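Taltix Moves Denim Sizing to Measured Waist

Taltix will change the way it labels jeans sold through its Toledo outlet and its online store, starting in January. The printed waist size on each pair will match the measured circumference of the finished waistband, in inches, with a stated tolerance. The change covers 37 styles in the adult range. Children's denim keeps the current age-based labels.

Under the existing system, the number on the label refers to a pattern block. The finished waistband can be larger than that number, depending on the cut and on shrinkage during the final wash. Taltix said size mismatch was the reason given on 21 percent of denim returns in the last reporting period. Most of those pairs were exchanged for the next size down.

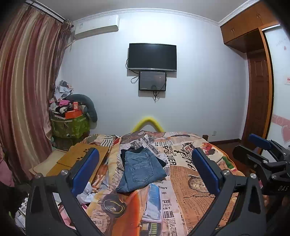 How the measurement is taken

Ullora, the textile lab hired to set the procedure, measures each sample after one home-type wash and a flat dry. The waistband is buttoned, laid flat with front and back edges aligned, and measured from side to side along the top edge. The result is doubled. Inseam is measured from the crotch seam to the hem along the inner leg seam. Stretch fabrics are left to rest for 8 hours before measurement.

Customers can repeat the check at home with a pair they already own. A bed or table will do, provided the fabric is smoothed without being pulled. A rigid ruler is not recommended on curved waistbands, as it tends to read short.
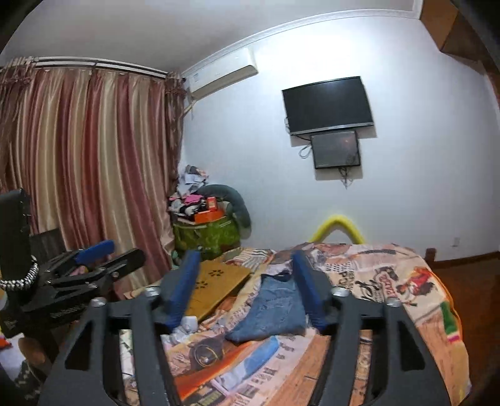
Bedroom with the bed in view.

Labels and existing stock

New labels will carry waist, inseam and front rise. Pairs made before the change will stay on sale with the old label and a hang tag showing the converted size. Taltix expects about 89 percent of store stock to carry the new label by the end of spring.

Vostus, which supplies two of the stretch fabrics, has asked for a wider tolerance on those styles. The request is under review. Prices are not affected, and the return period remains the same. A conversion chart will be posted in the fitting area at the Toledo outlet and on the online product pages.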